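Projects Docs Mailing list Vacancies Contact

Clodgate > Community > Vacancies > Part-time maintainer

Part-time maintainer, Ellero package index

Ellero is an open source dependency checker written in Go. We need a maintainer for 17 paid hours a week, working remotely.

The work covers triage of incoming reports, review of merge requests and upkeep of the test runners. The index holds 2,000 packages, and the backlog stands at 120 open issues.

Required: Go, Git, shell scripting, clear written English. Useful: PostgreSQL, experience of signing releases.

Send a short letter and links to merged patches to Estela Bravo by August 21, 2021. Letters over 20 lines will be returned. Technical queries go to Orest Savchuk on the mailing list. 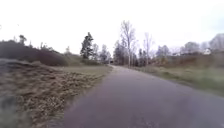 The contract runs to the end of December and may be renewed.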